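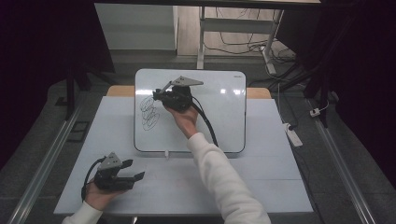

Chapitre 3
Les petites corvées et les grandes promesses

Poduval, juin

Il y a des questions que l'on pose en riant, au repas du dimanche, et qui se révèlent bien difficiles dès qu'on les prend au sérieux. Quand la machine fera-t-elle le ménage à ma place ? En voilà une. Je l'ai entendue dans la bouche d'étudiants, de chefs d'atelier, de ma propre belle-mère, et j'avoue que ma réponse a changé plusieurs fois au fil des années (elle changera sans doute encore avant la prochaine édition de ce manuel !).

Prenons une tâche que tout le monde a faite à l'école : effacer un tableau blanc. Un enfant appuie un peu, regarde, repasse là où il reste de l'encre, et retient le tableau de l'autre main s'il se met à glisser. Pour une machine, chacun de ces gestes est un problème. Un petit tableau posé debout sur un simple support bascule si l'on pousse trop fort ; si l'on pousse trop doucement, le trait reste. Et puis il faut savoir ce qui est à effacer : un gribouillis noir, oui, mais le logo imprimé dans le coin, certainement pas.

Dans l'atelier de Wornholm, où l'on répare et reconditionne du mobilier scolaire, on s'est posé la question très concrètement. Le nettoyage des ardoises et des tableaux y occupe trois personnes, et il passe plus de 4 000 pièces par an entre leurs mains. La société Kellton avait proposé une cellule automatique ; elle lavait fort bien les grands panneaux fixés au mur, et beaucoup moins bien tout ce qui tenait debout tout seul.

Une des voies suivies aujourd'hui consiste à laisser une personne exécuter la tâche en tenant elle-même les pinces, pour que la machine apprenne de ses mouvements. C'est lent, un peu fastidieux, et je trouve cela assez beau : on y redécouvre tout ce que nos mains savent sans nous le dire. Le projet Stusent, que nous suivrons tout au long de ce chapitre, a retenu 64 corvées de ce genre, de la vaisselle au tri de la visserie. Gardez en tête, en lisant la suite, la différence entre une tâche réussie une fois et une tâche que l'on peut confier à une machine un lundi matin en allant boire son café.
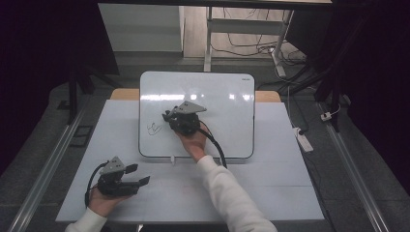 3.1 Appuyer sans renverser

Commençons par la force de contact, que les débutants négligent presque toujours au profit de la vision. Posez un cadre léger debout sur votre table et passez-y un chiffon d'une seule main : vous sentirez très vite à quel moment il part en arrière, et c'est ce moment-là qu'il nous faut apprendre à mesurer.

© Éditions de Poduval. Tous droits réservés. | Contact | Haut de page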